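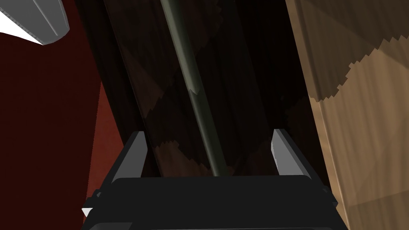 Two people on packing have asked whether the thing is coming for their jobs, and the second of them would like it noted that she asked before the training session and has not had an answer since. It is a fair complaint, so most of this month's site item is given over to it, with the canteen news pushed to the end where it belongs.

For anyone on nights who has missed the posters, the robot cell going into Bay 2 is meant to do part of the kitting job. Kitting, for the office readers who walk past it with a coffee, is picking long thin parts out of timber-sided bins, turning them the right way round and putting them where the next person wants them. It is dull and it is hard on the wrists. It also takes more judgement than the job description ever gave it credit for, a point the kitting crew has been making for years and which management discovered in February, when it tried to write the judgement down.

The writing-down took most of the winter. Cisgate, who are supplying the control software, wanted every movement as a step. The first version of "pick up rod" ran to one line. The current version fills most of a ring binder and includes a section on what to do when the rod is leaning against the side of the bin, a section on what to do when two arms want the same bit of air, and a section on shadows. The crew read the shadows section aloud at smoko and enjoyed it very much.

Before any of it touches a real part, it gets tried in simulation, which is the picture at the head of this item. The pale wood and the dark wood are only wood-coloured, the shadows have teeth like a bread knife, and the gripper is lined up on a green rod with its fingers open. Several of you have said it looks like a video game from the nineties. Several of you were also found at the screen well after your break ended, so it must be a reasonable one.

The simulation has been the surprise of the project as far as the floor is concerned. We had assumed it would be run by someone from Cisgate in a clean polo shirt, and for the first few weeks it was. Then the pretend robot kept coming at pretend rods from an angle that any kitter could see was wrong, and somebody said so, and was handed the mouse. There are now four kitters rostered on to sim work for part of each week. They set up awkward starts, watch what the arms make of them, and write comments. The comments are shorter than the supplier is used to. "No" appears a good deal.

One batch last month was 1324 attempts at a single pick, run overnight while the building was locked. A person doing that many would want a physio and a word with the union. What came out the other end was a spreadsheet, and a person had to read it, which took two days and produced a different sort of ache. If you want a one-line account of what automation is doing to this workplace so far, it is moving the sore spot from the wrist to the back of the neck. The safety reps have asked for better chairs in the sim room. The request is with purchasing, where it has company.

Now, the jobs. What we have from the site manager, in writing, is this. No one on the current kitting roster will lose hours when the cell starts. The cell will run the long straight parts only. Short parts, bent parts, anything from the Prikley range and anything that arrives tangled stay with people. When someone on the crew retires or moves on, the position will be "reviewed", and if that word gives you a slight chill you are reading it correctly. The delegates have asked for it to be swapped for a better word. So far they have been offered "considered".

Pay is less settled. The sim work is being paid at the kitting rate, on the grounds that it is done by kitters. The delegates' view is that a person who teaches a machine to do a job is doing a different job, and that the Jayawardena site has had a trainer's grade on the books for a while without the sky falling in. There will be a meeting. Bring your own examples, especially if you have kept your comment sheets.

A few practical matters. The yellow line around Bay 2 has been repainted and it means what it used to mean, plus a fence. The fence has one gate. The gate has a switch, and when the gate opens everything inside stops, so please do not use it as a short cut to the vending machine. Once the cell is live the stop buttons will be tested at the start of each shift, by hand, by whoever is leading. Anyone may press one at any time for any reason they think is good enough, and there will be no form to fill in afterwards. We had to ask for that last part twice.

Training sessions for non-kitters run through the quiet fortnight. You will get a turn at the simulator, and you will be humbled by it. Closing two fingers on a stick is a thing you have been doing since before you could talk, and explaining how is a rotten way to find out you have no idea. One of the forklift crew spent most of a session with the fingers either side of the rod and could not bring himself to shut them. He has been invited back.

As for the original question, the answer we have is the one above - no lost hours now, a review later, and a fight about the grade in between. It should have been given at the time, and the delegates have told management so. If yours is a different question, put it in the box by the time clock. The box was emptied on Friday and held three questions, a muesli bar wrapper and a request for the old radio station.

Canteen: the pie warmer is back. The colour of the new trays was not our decision.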